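Town Forum > Garbage and Recycling > Lids: on or off?

belenell_east
Posted Monday, 7:12 pm

Good evening to all. I moved to Belenell in spring and I try to sort my garbage correctly, but I have a difficulty with plastic lids. The leaflet from the town says "rinse containers and replace caps." The sticker on my blue bin says "no loose lids." The lady at the transfer station told me that all lids go to the trash, whether they are on something or not. So I have three answers and one lid.

In the country where I grew up we had a separate sack for caps, and the school collected it. I do not say it was better, only that it was clear. My question is mostly about the clear kind which comes on cold drinks and on deli tubs. They have the same number in the triangle as the cup, so I would expect that they go to the same place.

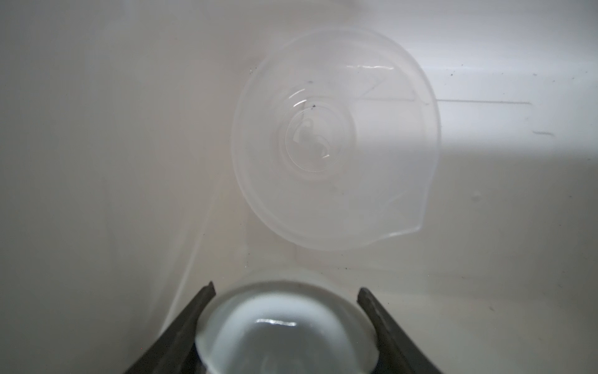
I also wish to know if they must be washed with soap or if water is enough. I have a small kitchen and I do not want to fill the sink with hot water for such a light thing. At this moment I keep them in a paper bag behind the door, and the bag is becoming full.

Thank you in advance for your patience with a beginner.

marshroad
Posted Monday, 7:40 pm

Trash. Anything flatter than your palm falls through the screens at the sorting plant and ends up in with the broken glass. Been this way for years. The leaflet is old, ignore it.

twobins
Posted Monday, 8:03 pm

marshroad wrote:
> Trash.

Not if it's snapped onto the cup. Then it rides along with the cup and gets baled. That's why the leaflet says replace caps. "No loose lids" says the same thing if you read it slowly. The two don't contradict each other at all.

Quick rinse, no soap. Shake it and you're done.

marshroad
Posted Monday, 8:11 pm

And when the truck crushes the load, the lid pops off and we're back to the glass. I used to drive that route, I've seen what comes out the back.

belenell_east
Posted Monday, 8:30 pm

Thank you both. I understand that twobins is right about the rule and marshroad is perhaps right about the truck. This is not so comfortable for me, but I can live with it.

May I ask one more thing? My neighbor says that in Curkalwood they accept everything loose. Their bins have the same color as ours and I think also the same company, Cheng Hauling. How can it be different?

pinewren
Posted Monday, 9:15 pm

Same hauler, different plant. Ours goes south and theirs goes to Viltlow, where they put in a new line. Curkalwood pays for it, though. My sister's bill there is $413 a year and she has the small bin. I pay a lot less and I'm happy to throw a few lids in the trash.

twobins
Posted Monday, 9:22 pm

$413 for the small one?? OK, I'll stop complaining about ours.

belenell_east
Posted 6:50 pm

I return to this thread with some news. On my free day I took the bus to the open afternoon in Viltlow, and I wrote down what I learned for my neighbors, in the style of a small newspaper. I copy it here. Please excuse the length, and if I have misunderstood a technical matter please correct me.
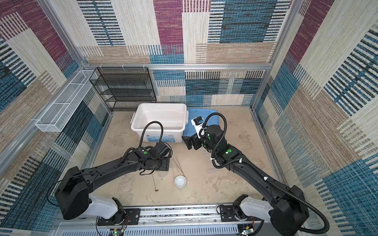

VILTLOW, November - The sorting line here takes material from Curkalwood and from two smaller towns. According to the guide, 987 households in Curkalwood are on the new plan, and the rest will change over when their old bins wear out. Loose lids are accepted if they are wider than a coffee mug. Smaller ones should go inside a bigger container of the same plastic, with the container closed. Black plastic is not accepted in any size.

About washing, the guide was very definite: water is enough, but there must be no food. A little cream or sauce makes a bad smell in the bale, and the buyer can refuse it. Paper labels may stay.

I asked if Belenell could join. She said that our town has a contract with the other plant for 8 more years - this surprised everyone near me. A petition was going around with 2,846 names on it already, and I signed.

marshroad
Posted 7:05 pm

8 years. Of course it is. And a petition won't break a contract.

pinewren
Posted 7:31 pm

Nice write-up! I didn't know about black plastic. Is that their rule only or ours too? I've been putting the black takeout trays in for ages.

twobins
Posted 7:44 pm

Ours too, page two of the leaflet. The leaflet marshroad told everybody to ignore.

marshroad
Posted 7:52 pm

I said it was old. I didn't say every word was wrong.

belenell_east
Posted 8:20 pm

Please, no quarrel because of my lids. I have decided to do as twobins says: lid on the cup, cup in the bin, and the single ones in the trash. The paper bag behind the door is still nearly full, and those have lost their cups a long time ago. If somebody goes to Curkalwood by car and passes Mill Street, I would be grateful if they could take it. I can carry it down to the street.

pinewren
Posted 8:34 pm

I'm over there to see my sister most weekends. Message me your corner and I'll grab it. Are they rinsed?

belenell_east
Posted 8:36 pm

Rinsed, yes. Without soap.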